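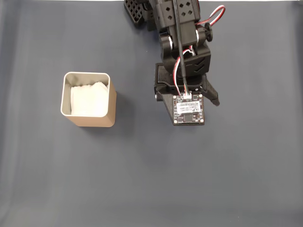

Camper trailer brakes dragging after long descents

wattlebark
Posting this in towing because I think it's the trailer and not the car. We have a single-axle camper, 12-inch electric drums, loaded to a fair bit under its plate. Tow vehicle is a dual-motor EV with the factory hitch and a Sombatkul proportional controller wired in under the dash.

Did the run from Jesberg down to the coast last month, 400 km each way. Flat sections no trouble. After the long descent past Putberg I pulled in for a charge and the left hub was too hot to keep a hand on. Right hub was warm, nothing more. Let it sit while we charged, drove off, and it was fine until the next big hill.

Controller gain is where the installer left it. Has anyone had one side drag like this? I'd like an idea of what to look for before I pull the drum.

gravel_tax
Adjuster too tight on that side, or a shoe return spring gone. Jack it up and spin both wheels by hand with the trailer unplugged. If the left one scrapes and the right one doesn't, you have your answer in five minutes.

nullabor_ned
What regen setting were you in?

wattlebark
Standard regen, the stronger of the two. Battery was fairly full at the top though, so it was limited for the first part of the hill. I got the message on the dash about reduced regenerative braking.

nullabor_ned
There you go then. With regen limited you were on the pedal a lot more than you'd be used to, and every time you touch the pedal the controller gets a brake signal and works the trailer. Long hill, a lot of pedal, hot drums. Next time charge to a lower figure if you know there's a descent straight after the charger.

gravel_tax
That explains hot drums. It doesn't explain one hot and one warm.

nullabor_ned
Could be. I'd still sort the charging first, it costs nothing.

tin_lid_77
Agree with gravel. A side-to-side difference is mechanical or it's a magnet. Also check the wiring at the axle. On mine the cable to one side ran through the axle tube and the insulation had rubbed through. It was the other way around for me, the bad side was doing no work and the good side was doing the lot. So don't assume the hot one is the faulty one.

wattlebark
Hadn't thought of that. How did you test it?

tin_lid_77
Multimeter across each magnet with the plug out, then compare the two. They should read close to the same. Then an ammeter in line on the brake feed with someone holding the manual override. If the total draw is near half what the magnet maker says it should be for a pair, one isn't pulling. Wiggle the cable while you're watching the reading.

saltbush_motel
I'll disagree with everyone and say wheel bearings. Ours got hot on one side and we chased the brakes for weeks. The bearing nut was too tight from new. Grease had gone the colour of tea by the time I opened it up.

gravel_tax
A bearing would be hot on the flat as well. He says it's only after hills.

saltbush_motel
Ours was worse after hills too. I'm only saying look at it while the drum's off. It has to come off anyway.

gravel_tax
Fair enough.

mudflap
Which coupling have you got? If it's an override type with electric added on, that's a different conversation.

wattlebark
Plain ball coupling, electric brakes only. Breakaway unit on the drawbar with its own battery.

mudflap
Check the breakaway switch as well. If the pin isn't fully home it can feed the brakes on and off. It would do both sides, so it's probably not your fault here, but it takes a second.

coldspring_k
Slightly off topic, but what range hit were you seeing with the camper on? Thinking about the same sort of setup and the same road.

wattlebark
Used a bit under double what I use solo. Headwind on the way back made it worse. I stopped 14 times across the whole trip, counting toilet and lunch stops, so not all of those were charging. The Putberg site is the only one where I didn't have to unhitch, it has a drive-through bay at the end. At Jesberg you'll be dropping the trailer in the carpark next door.

coldspring_k
Thanks. Unhitching every time is what puts me off.

nullabor_ned
You get quick at it. Jockey wheel with a decent tyre makes more difference than anything.

wattlebark
Update. Had it on stands this arvo. Left wheel spins with a light scrape, right wheel spins free with no shoe contact at all. Magnets read nearly identical. Bearings both fine, grease is still clean. Pulled the left drum and the shoes have good meat on them, slight glazing. Pulled the right and the lining looks as though it's hardly touched. The adjuster on the right was backed right off.

tin_lid_77
So the left was doing the work for both.

wattlebark
Looks like it. I've wound the right one up until it just drags and backed it off a few clicks, and done the left to match. Scuffed the glazing with some coarse paper. New seals from Priltitska on order since I had it apart, the old ones were a bit hard.

gravel_tax
Recheck the adjustment after 400 km or so. New shoes or barely used ones will bed in and you'll lose a bit of it. And redo your gain, it will pull up harder now with both sides working.

nullabor_ned
I'd still leave the charger with some room in the battery before that hill.

wattlebark
Will do both. Seals should be here by the end of the month and I'll take it over the same road again. Will post the hub temps for each side if I can borrow an infrared thermometer.

mudflap
The cheap ones are good enough for comparing left and right. Take the reading at the same spot on each hub and do it straight after you stop.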